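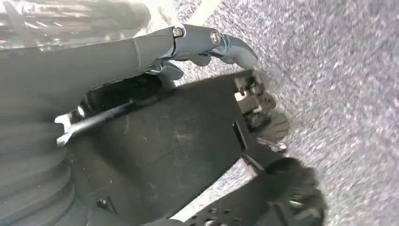 Notebook, April 16, 2021: the Kirico player list

Okay, back on Pundident after too long away from it. Today was all Kirico FC, and I want to get this down while I still remember which spreadsheet I believe.

Where we were: the old club site died when the club did, and what we have is a scrape of the squad pages, the match programs Maarja scanned, and the league's own season PDFs (the ones with the terrible column breaks). Goal is one clean player list for all six seasons, with appearances and goals, that we can load without Guoqing having to hand-fix it afterward like he did with Sondar. He still brings up Sondar.

First pass gave me 251 names. That's way too many for a club that size, even one that changed coaches as often as they did. So most of the morning went into duplicates.

The usual stuff: initials in the programs and full first names in the PDFs, accents dropped, one typist who put the surname first for half a season and then switched. I lowercased everything, stripped the accents into a second column (kept the originals! do not overwrite the originals, past me!) and matched on surname plus shirt number plus season. That caught a good chunk. Matching on surname alone is hopeless, we've got brothers, and a father and son who overlapped in preseason.

Shirt numbers are less help than I wanted. Kirico handed them out per match in the early days, starters one through eleven, and only went to fixed squad numbers later on. I can't find the switch written down anywhere. The programs go from one style to the other over a summer break, so I've put the change at the July before the third season and marked it as a guess in the notes column. Maarja, if you run into anything in the newsletters, please tell me and I'll fix it.
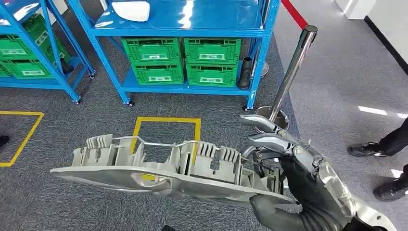
Metal fingers gripping a long gray plastic part.

Appearances next. The PDFs count a substitute who comes on as an appearance. The club programs count starts only, at least up to the point where they began printing "apps (sub)" as its own column. So a fringe forward can have a perfectly respectable season in one source and hardly exist in the other. I lost almost an hour thinking my join was broken when it was doing exactly what I'd told it to.

Decision for now: starts and sub appearances go in separate columns, always, and the total is calculated and never typed in. Where we only have a total, the two columns stay blank. Blank, Guoqing, not zero. I know the loader turns blanks into zeros. Can we change the loader?

Then there's the cup. Kirico played their cup ties at Tang Park while the main ground was being reseeded, and the person keeping the site filed those games under friendlies, I guess by venue. I only noticed when a defender had a cup goal in the program and no cup games on the site. Moved them all back to cup. The scorers line up with the newspaper cuttings now, except for one tie where the paper gives an own goal and the club gives it to their striker. I went with the paper. The league PDF doesn't cover cup matches so there's no tiebreaker, and I may change my mind on this one.

Goalkeepers: the site has a "goals" column for keepers and it's goals conceded. Of course it is. For a while there we had a backup keeper as the club's all-time leading scorer and I was so pleased for him.

Loans are still a mess. Players who came over from Sondar on loan are sometimes in the squad list with a little asterisk, sometimes in with no asterisk, and sometimes missing until the day they score. I started a separate loans tab with who, from, start, end, and source. Most of the end dates are empty. I don't want to fill them with "end of season" just to make the column look nice, we did that last time and then had a guy playing for both clubs in the same month.

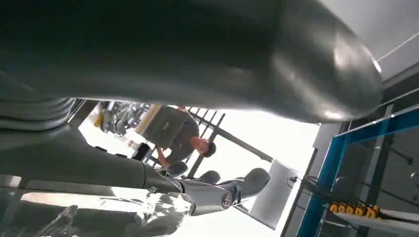 What I did do is use the last match program a loan player shows up in as a "last seen" date, in its own column, so we have something to sort by. It's crude but it already cleared up two of the odd ones. Both had gone back early, and the Sondar lineups we loaded before agree with that, which cheered me up quite a bit.

Ran the dry import late in the afternoon. It went through apart from 6 rejected rows. I looked at every one. Most are trialists listed as "A. Trialist", and the importer treats them all as the same very busy man. One is a real player with an apostrophe in his name that came through the scan as a question mark. Fixed the apostrophe, left the trialists out with a note. I think we should have a proper way to store an unnamed player, but that's a conversation for all of us and I'm not starting it in the margin of my notebook.

Still open:

Date of the squad number switch (Maarja, newsletters)
Blanks turning into zeros in the loader (Guoqing)
Own goal or striker's goal in that cup tie
Loan end dates, all of them pretty much
Season four programs, middle pages missing from the scan, I think two sheets stuck together. Need to pull the box again.

Backup of today's sheet is in the shared folder, the one with "clean" in the name. There's an older one that also says clean. Use the bigger file. I'll rename them first thing tomorrow, before I touch anything else.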